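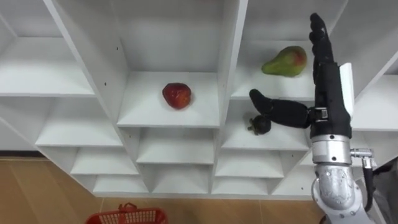
What is a pigeonhole?
A small open compartment, usually one of many in a row or grid, used for sorting and holding letters, papers or whatever else has no better place to go.

Pigeonhole (furniture)

The name comes from the nesting holes of a dovecote, which clerks' desks came to resemble once the paperwork had moved in. Birds were generally tidier tenants. Early examples were built into walls or desks. Later ones stood alone and came in sizes that never quite matched the paper.

The town hall at Clestonard keeps a rack of 297 compartments, first labeled by street and later by surname. Both sets of labels are still attached, and mail is delivered according to whichever the sorter reads first. The rival rack at Stastelance has nine rows and a shelf marked "Other," which receives nearly everything.

Makers

Leclerc sold pigeonholes in oak, with brass label holders as an extra. Skovach offered a cheaper pine version in 7 widths, six of which were discontinued for lack of interest.

Figurative use

To pigeonhole a person is to assign them a narrow category. To pigeonhole a proposal is to put it aside politely and for good. The second sense is older in most offices than the carpet.

See also: Dovecote; Letter rack; Rolltop desk; In-tray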